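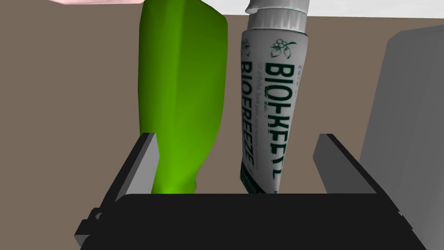 Journal > Walking > 12th September

Slept badly and got up before it was light. My calves were stiff on the stairs and I went down one step at a time, holding the rail. Oatmeal, coffee, then I sat at the kitchen table and wrote up the mileage. The total since July is now 661 miles. I had hoped to be past that by now, but the week I lost to the cold set me back.

I took the river path out to Husten. It was foggy as far as the second bridge and clear after that. The county has cut the grass on both sides and left it lying in the gravel, so my shoes were green by the time I reached the road. There were cows in the bottom field again. The gate has been tied shut with blue rope and I had to climb it.

We use cookies to remember your settings. Accept | Manage

In Husten I stopped at the Prokopenko bakery and had a roll with cheese. They have raised the price of coffee. I sat outside for 20 minutes with my shoes off, and my left heel was rubbed but the skin was whole. I put tape on it anyway. The new socks are too thick for these shoes and I will go back to the old ones tomorrow.

The climb after Husten is only 200 feet but it comes all at once. I stopped twice. Last year I did it without stopping, though I was carrying less. From the top I could see the water tower at Zullen and a lot of smoke from somebody's brush pile. I ate an apple and started back at noon.

Coming home I took the farm road, which is shorter and dull. A truck passed me 3 times, going back and forth with hay. The driver waved the first time and not after that.

Home before four. Took a bath, washed the socks, rubbed my calves, and called the Elov guesthouse to ask about the end of the month. They have a room at the back for two nights. I said I would let them know. If I go, I need to get the other boots resoled, and the shop wants a week for that.

Soup for supper. Rain is forecast overnight, so I brought the chairs in.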